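Path surface for a long shared lane – brick or concrete?

platora_anil
Posted Thursday, 7:40 am
Our lane association has to pick a surface for 400 feet of shared path. Foot traffic, bikes, and a pickup now and then. Two of the owners want clay brick and the rest want poured concrete. The soil is sandy and there are trees close by on one side.
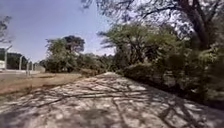

My main worry is roots. The old path we have now lifted in three places and I trip on one of them every time I take the trash out. Budget is tight but we can do it in two stages if we have to.
Anil Fernandes

medve_e
Brick, no question. When a root comes up you pull a few bricks, cut the root, put sand back and lay the same bricks again. I did mine in an afternoon. With a slab you are renting a saw.

TalhaC
Disagree. I laid brick at my last house and weeded it for 10 years. Concrete with a joint every few feet is fine if the base is right. People skimp on the base and then blame the concrete.

platora_anil
Talha, how deep was your base? Ernő, did you use edging? I liked how the brick looked from far off, especially on a curve. 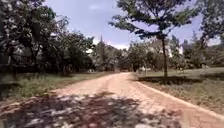

Brick path bending toward the trees. Dusty, and the edges are a bit soft where the grass meets it.

medve_e
Soft edges are what I would fix first. I used a concrete curb on both sides, set lower than the brick so the mower goes over it. Without something there the outside row walks away from you.

TalhaC
Four inches of crushed stone, compacted twice. Should have been six. The contractor, Vunham, said four was plenty. It was not plenty by the driveway.

bitnawon
Pattern matters if a truck is going on it. Running bond will creep in the direction people brake. Ask for herringbone. It costs more in cuts at the edges, but on a straight run the extra is small.

platora_anil
I have one of those.
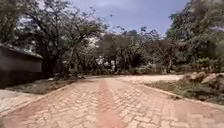
Herringbone brick, with a raised border along the left side and a redder strip down the middle.

bitnawon
Yes, that's the pattern. I'd want a border on both sides for yours too.

Babar T
Has anyone priced this lately? I got quotes in September and brick came in 50 percent over concrete, labor included. Plaseck would not even quote brick under a certain size of job.

TalhaC
That matches what I heard. And for 400 feet that's real money.

medve_e
It is, but you pay it once.

TalhaC
So is a slab, Ernő. My parents' is older than I am.

platora_anil
A couple of owners like this better than gray.

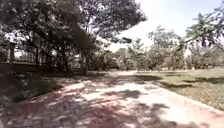
Pinkish-beige concrete with a lawn on the right. Very bright in full sun.

bitnawon
If you go with a tint, get a sample piece and leave it outside for a while before you sign. Mine came out lighter than the chip.

Babar T
Also ask for a broom finish. Smooth concrete with wet leaves on it is bad news for bikes.

platora_anil
OK. I'll get both priced with a six-inch base and curbs, and ask about the broom finish. The meeting is at 7 so I will post the numbers after that.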